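**Rimwood workroom, December meeting, 2:00 p.m.**

Present: 9. Minutes of the previous meeting approved without change.

**1. Table and enclosure**

The white tabletop stays as the standard work surface. Reflections on the finish were discussed. Matte film from Stomau was priced and deferred to the next budget. The gray walls are to be wiped down monthly. 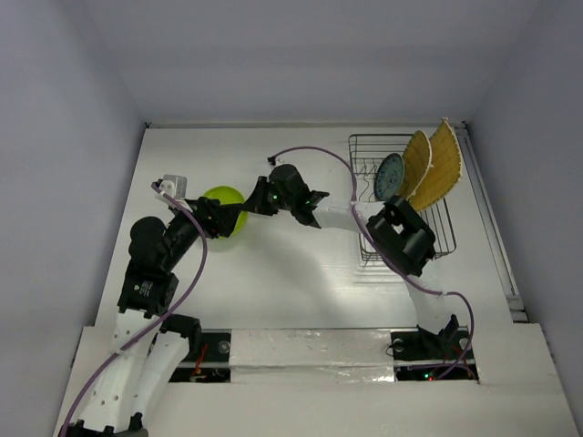 Items kept on the table were reviewed next. The yellow-green ball and the dish rack remain on the list. Anything else goes back to the Brirner cabinet, shelf 3, at the end of each session.

**2. Storage**

The inventory sheet shows 53 items. Two have no shelf label. Labels to be printed before the next meeting.

**3. Lighting**

Devadiga quoted for replacement ceiling panels. Quote accepted. Delivery date to be confirmed.

**Actions**

- Print missing labels
- Update the table list
- Confirm panel delivery

Meeting closed 2:53 p.m.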